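Projektarbeit im Fach Gestaltung und Technik
Gredum – eine hängende Welle aus Holz und Schnur
Abgabe: 14. Januar 2020

1. Ausgangspunkt

Unsere Gruppe wollte eine Skulptur bauen, die sich bewegt und bei der man den Antrieb offen sieht. Vorgabe des Kurses war, dass das Objekt im Treppenhaus hängen kann, keinen Stromanschluss braucht und von einer Person bedient wird. Wir haben uns für eine Welle entschieden: eine Reihe von Holzlatten, die an Schnüren hängen und durch eine Kurbel nacheinander gehoben und gesenkt werden. Der Name Gredum stand auf der ersten Skizze und ist dann geblieben. Er hat keine Bedeutung.

Bewegliche Plastik gibt es in der Kunst seit etwa hundert Jahren als eigene Richtung. Im Unterricht hatten wir vor allem Mobiles besprochen, also Arbeiten, die von Luftströmungen bewegt werden. Dort ist die Bewegung zufällig. Bei unserer Arbeit ist sie festgelegt und wiederholt sich mit jeder Umdrehung. Trotzdem sieht die Welle nie ganz gleich aus, denn die Schnüre dehnen sich unterschiedlich und die Latten schwingen nach. Über diesen Punkt haben wir in der Gruppe länger gestritten. Die einen wollten das Nachschwingen ganz beseitigen, die anderen fanden es das Beste an der Sache.

2. Aufbau

Die Skulptur besteht aus drei Teilen: dem Rahmen, der Kurbelwelle mit den Exzenterscheiben und den hängenden Latten. Zu jeder Latte gehört eine eigene Scheibe. Es sind 18 Latten, und jede Scheibe ist gegenüber der vorigen um 20 Grad verdreht. Damit ist nach der letzten Scheibe genau eine volle Drehung erreicht, und die Reihe zeigt immer eine ganze Wellenlänge.

Der Abstand zwischen Scheibenmitte und Achse beträgt 30 Millimeter. Eine Latte hebt und senkt sich dadurch um insgesamt 60 Millimeter. Wir hatten zuerst einen größeren Hub geplant, aber dann stießen die Scheiben an die obere Querleiste des Rahmens. Den Rahmen noch einmal zu bauen, kam aus Zeitgründen nicht in Frage.

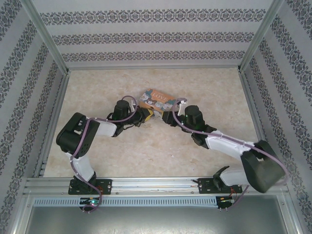

Foto: Projektgruppe Gredum

Die Schnüre laufen von den Scheiben über kleine Umlenkrollen nach unten. Jede Scheibe trägt außen einen lose laufenden Ring, an dem die Schnur befestigt ist, sonst würde sie sich bei jeder Umdrehung aufwickeln. Dieser Ring war das schwierigste Einzelteil. Die ersten Ringe aus Sperrholz klemmten, sobald die Luft in der Werkstatt feuchter wurde. Wir haben sie innen nachgeschliffen und mit Wachs eingerieben. Danach liefen sie leichter, zwei davon quietschen bis heute.

3. Material

Die Latten sind aus Lindenholz, das wir als Restposten bei Vollonwood bekommen haben. Linde ist leicht und lässt sich gut schneiden, hat aber den Nachteil, dass jede Druckstelle sichtbar bleibt. Deshalb haben wir die fertigen Latten bis zur Montage in Packpapier gewickelt. Der Rahmen ist aus Fichte, die Achse aus einem Rundstahl mit 12 Millimetern Durchmesser. Die Scheiben haben wir aus Birkensperrholz ausgesägt.

Bei der Schnur haben wir drei Sorten ausprobiert:

Baumwolle: sieht gut aus, längt sich aber nach kurzer Zeit.
Nylon: stark und glatt, die Knoten lösen sich.
Geflochtene Polyesterschnur: kaum Dehnung, die Knoten halten, die Farbe ist leider ein kaltes Weiß.

Wir haben die Polyesterschnur genommen und in schwarzem Tee eingelegt. Sie wurde dadurch nur wenig dunkler. Für den Abstand, aus dem man die Skulptur sieht, reicht es.

4. Arbeitsablauf

Im Oktober haben wir mit einem Modell aus Karton und Trinkhalmen begonnen. Es hatte nur sechs Latten und war nach einem Nachmittag kaputt, aber daran konnten wir sehen, dass das Prinzip stimmt. Erst danach haben wir die Maße für den richtigen Rahmen festgelegt. Im Rückblick wäre ein zweites Modell mit echten Umlenkrollen sinnvoll gewesen. Die Reibung an den Rollen haben wir völlig unterschätzt und erst gemerkt, als schon die Hälfte der Schnüre eingezogen war.

Das Sägen und Bohren der Scheiben hat 4 Werkstatttermine gebraucht, geplant waren zwei. Die Bohrungen müssen genau gleich weit vom Rand sitzen, sonst wird die Welle unregelmäßig. Wir haben uns dafür eine Schablone aus Aluminium gemacht, in die jede Scheibe eingelegt wird. Für den Winkel gab es keine Schablone, den haben wir auf der Achse angezeichnet und die Scheiben dann mit Stellringen festgeklemmt. Das hat den Vorteil, dass man nachjustieren kann.

Beim Einhängen haben wir mit der mittleren Latte angefangen und uns nach beiden Seiten vorgearbeitet. Alle Längen wurden bei derselben Kurbelstellung gemessen. Das klingt selbstverständlich, beim ersten Versuch hatte aber jemand zwischendurch an der Kurbel gedreht, und wir mussten wieder von vorn beginnen. Seitdem steckt beim Einstellen ein Nagel als Sperre im Rahmen.
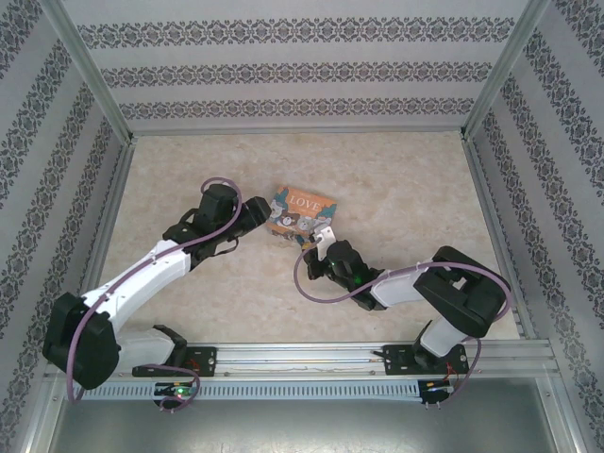

Die Kurbel selbst sitzt an der rechten Seite auf Brusthöhe und ist über eine Fahrradkette mit der Achse verbunden. Mit der Übersetzung waren wir erst im zweiten Anlauf zufrieden. Bei der ersten lief die Welle so schnell, dass die Latten gegeneinander schlugen. Jetzt muss man zweimal kurbeln, damit die Achse sich einmal dreht. Die Bewegung wird ruhiger und auch Kinder können die Kurbel drehen.

5. Erprobung

Vor der Aufhängung wollten wir wissen, ob die Schnüre einen längeren Betrieb aushalten. Dazu haben wir die Achse mit einem Akkuschrauber angetrieben, und zwar auf niedriger Stufe und mit Pausen. Nach 2.000 Umdrehungen haben wir abgebrochen und alles kontrolliert. Gerissen war keine Schnur. Drei waren an der Stelle aufgeraut, wo sie über die Rolle laufen. Ursache war ein Grat an den Rollen, den wir mit feinem Schleifpapier entfernt haben. Die drei Schnüre wurden ersetzt. An den Stellringen hatte sich eine Schraube gelockert, sie ist jetzt mit Schraubensicherung eingesetzt.

Die erste Vorführung fand im Kulturraum Abugri statt, wo unser Kurs für einen Abend ausstellen durfte. Die Decke ist dort höher als im Treppenhaus, und die Welle wirkte kleiner, als wir erwartet hatten. Gut funktioniert hat das Licht von der Seite. Die Schatten der Latten liefen über die Wand und waren deutlicher zu sehen als die Latten selbst. Mehrere Besucher haben zuerst auf den Schatten geschaut und erst danach nach oben.

6. Bewertung

Die technische Aufgabe sehen wir als gelöst an. Die Welle läuft gleichmäßig, der Antrieb ist sichtbar und das Objekt kommt ohne Strom aus. Nicht zufrieden sind wir mit der Lautstärke. Die Kette rasselt, und in einem ruhigen Raum übertönt sie das leise Klappern des Holzes, das eigentlich dazugehören sollte. Ein Riemen wäre vermutlich besser, er müsste aber gespannt werden, und dafür fehlt am Rahmen der Platz.

Gestalterisch ist die Oberfläche der Latten offen geblieben. Wir hatten verschiedene Lasuren getestet und uns am Ende für unbehandeltes Holz entschieden, auch unter Zeitdruck. Für die Aufhängung im Treppenhaus wollen wir die Unterkanten noch einfärben, so dass man von unten einen Farbverlauf sieht. Die Farbproben dazu hängen im Werkraum neben der Tür. Die Halterung für die Decke ist gezeichnet und muss noch von der Schulverwaltung freigegeben werden.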